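Cómo quitar el polvo de las persianas venecianas

Cierre las lamas del todo y empiece por la fila superior. Pase un plumero de microfibra de lado a lado, sin apretar, y vaya bajando. Al terminar, gire las lamas y repita por la otra cara.

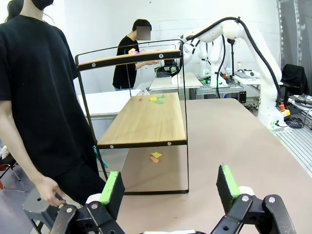
¿Cada cuánto hay que hacerlo?
Cada 2 semanas es suficiente en un dormitorio. En la cocina conviene hacerlo todas las semanas por la grasa.

Si quedan manchas, use un paño humedecido con agua y unas gotas de jabón neutro. En lamas de madera, el paño debe ir casi seco.
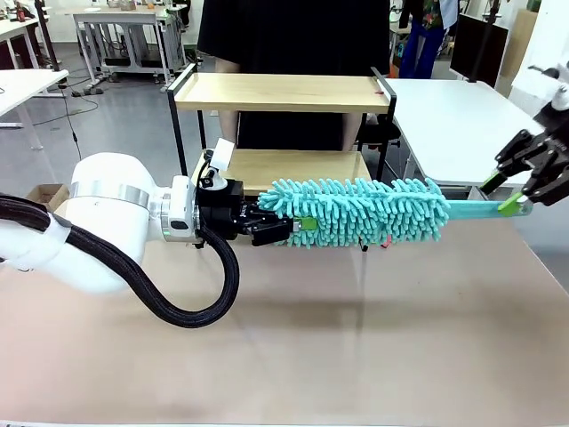 Seque cada lama antes de pasar a la siguiente y deje la persiana bajada y abierta hasta el día siguiente.

Texto: Marisol Haddad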